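I'd gone to Grandholm to ask Tiziana Farina whether a machine could darn my socks yet. She laughed for quite a while – fair enough. “Not your socks, no,” she said. “Wool stretches and it wanders off. Thread's bad enough!”
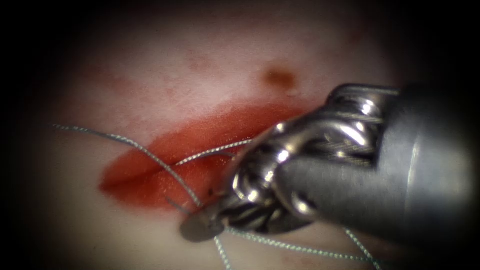
Stitching a practice pad is what her team at Kerkik does most days, and she says a robot can manage it if someone patient is driving. On its own? “It gets four stitches in and then loses the thread,” she told me. They've logged 1,591 tries since September.

So what about the washing, I asked (I live in hope). “Ask Leonardo Cocco at Mondley, he's been folding towels,” she said. “He still irons his own shirts.”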